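Recording vehicle (procurement)

A recording vehicle is a road car fitted with cameras and storage to gather driving footage for automated driving work. Buyers usually budget for the car, the sensor kit and the running costs as separate lines, as each wears out at a different rate.
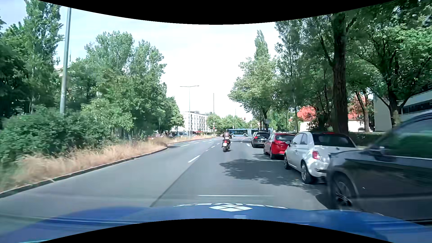
Following a motorcyclist past a row of parked cars.

Planning begins with the routes. City driving calls for footage of parked vehicles, two-wheelers and signal-controlled junctions, and the hours needed set the size of the storage order. The Kalbridge budget sheet, drawn up by Frauke Lenz and Malachy Daly and last revised in September 2025, assumes 200 hours of driving per car and 30 days of installation and calibration. It keeps 9 percent of the total back for spare mounts and cables. 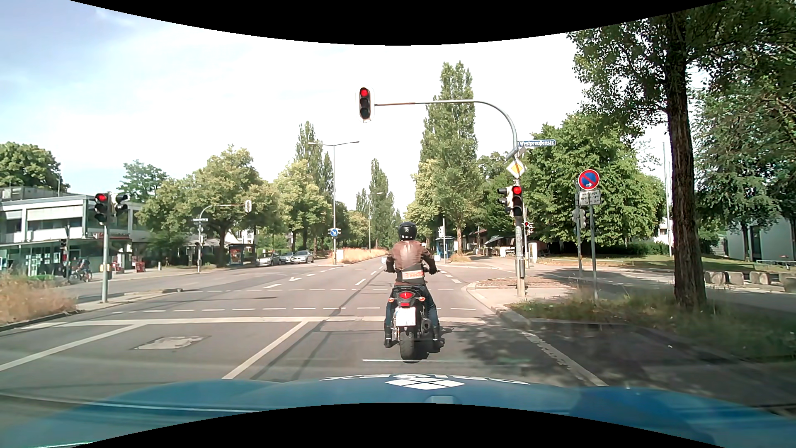
Time spent waiting at red lights is paid for like any other — driver wages and storage both run on — and the sheet leaves it in the hourly rate. Leases shorter than 90 days are seldom worth the fitting cost.

See also: Sensor calibration; Fleet leasing; Data storage planning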